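Astis Programme: Bimanual Manipulation of Control Panels
Progress report to the funder, third reporting period
Prepared by the project office, Prukley Laboratory

1. Summary

Work in this period was interrupted by a fault in the left arm of the Prukley test cell. The arm failed to release its grip on command on several occasions and, in one case, continued to press on the task box after the stop instruction had been sent. There was no injury. The task box suffered minor damage and has been repaired. Trials were suspended for most of March and have since restarted at reduced speed.

The programme remains within budget. One milestone, the combined switch and cable sequence, has moved to the next period, and we ask the funder to note this change.

2. Work completed before the fault

The plan for the period called for 400 trials on the three-module task box, divided between the button, toggle switch, rotary selector and patch cable tasks. When work stopped, 200 had been completed and logged. Results for the buttons and the selector were in line with the previous report. Cable trials were slower than planned, chiefly in the approach to the plugs, where the loops of neighbouring cables are easily caught by a finger.

3. The fault

The first sign of trouble was a delay in the opening of the left gripper. Operators recorded it as a nuisance and carried on, which in hindsight was the wrong decision. A review of the logs found 19 late releases before the event that led to the suspension. None had been entered in the fault register, because the register at that time asked only for faults that ended a trial.

On a Thursday afternoon, during a button trial, the left gripper closed on the rear edge of the left-hand module and did not open. The operator used the software stop. The arm kept its downward force until the hardware stop was pressed — a matter of seconds, but long enough to crack a fixing under the module.

Condori, who supply the gripper controllers, examined the unit and traced the delay to a worn connector on the left wrist. When the signal dropped out, the controller held its last command. This is its standard setting and is suitable for carrying a load, but it was not suitable for contact work of this kind. The setting had not been considered in our original risk assessment.

4. Corrective action

The connector has been replaced on both arms, and the wrist cables have been re-routed with more slack. On loss of signal, the controllers now remove downward force and hold position. The software stop has been rewired so that it also cuts drive power. The fault register now records every late or missed release, whatever its effect on the trial.

Seventy-four check trials were run after the repair, all at reduced speed. No late release was recorded. The checks included repeated light contact at the rear left corner of the box, close to the point where the original event took place, with the right arm held clear.
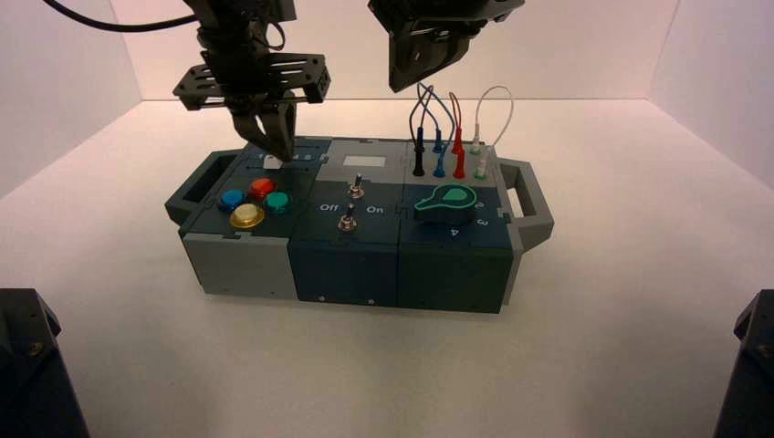 5. Effect on the programme

The suspension has cost the project most of one month. The remaining button, switch and selector trials can be completed early in the next period. The cable trials will follow once normal speed has been approved, and the combined sequence will come last.

Costs of the repair were met from the equipment line. Condori made no charge for their examination. A second task box has been ordered from Brurkosell so that damage to one will not halt the work again; delivery is expected before the cable trials begin.

6. Outstanding matters

The revised risk assessment is with the laboratory's safety office and has not yet been signed. Until it is, the cell will run at reduced speed with an operator at the hardware stop — a condition we have placed on ourselves and which does slow the work.

We have also asked Condori whether the controller can raise an alarm when the signal is lost for a short time and then returns. Their reply will be forwarded to the funder when it is received.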